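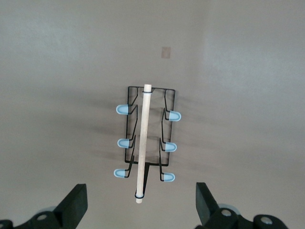
Revue > Numéros > Habitat et rangement > Section 3

3. Usage des patères murales dans l'entrée

Dans les logements de la résidence Sistach, 75 ménages ont répondu au questionnaire. Les vêtements de saison restent dans l'entrée jusqu'au mois d'avril, et parfois plus tard.

Figure 3. Support mural en fil métallique noir, à embouts bleu clair.

Les ménages de plus de sept ans d'ancienneté déclarent moins souvent un manque de place. Cet écart demande encore une vérification.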